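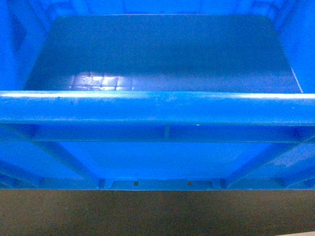
Photo: Koen De Haan

How to clear space on a laptop that's nearly full

My laptop started nagging me about low disk space in the middle of a video call, so I spent an evening cleaning it up (with snacks). I got back 148 GB, and I didn't delete one thing I wanted to keep! I'm on Windows, so the menus below are the ones I see.

Step 1. Go to Settings, then System, then Storage. Give it a minute to load. You'll get a list showing what's eating the drive, biggest first. Mine was almost all videos and old installers.

Step 2. Click Temporary files and read the list before you check any boxes. Your Downloads folder may be in there, and my friend Mateja wiped out her tax forms that way. I leave that box unchecked and go through Downloads by hand.

Step 3. Open Downloads and sort by size. I had an 800 MB printer installer in there for a printer I gave away years ago.
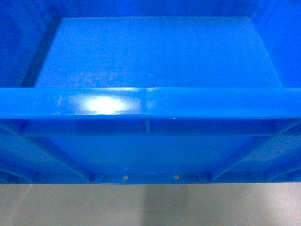
Blue storage crate, seen from above

Step 4. Uninstall the programs you never open. Look under Apps and sort by size again. If you don't recognize a name, look it up first, or just leave it alone.

Step 5. Move the big stuff to an external drive. Copy it over, open a few files from the drive to make sure they play, and only then delete the originals. My April vacation videos took 24 minutes to copy, so go make coffee.

Step 6. Empty the Recycle Bin and restart. I forget this one every single time, and then I wonder why the number hasn't moved!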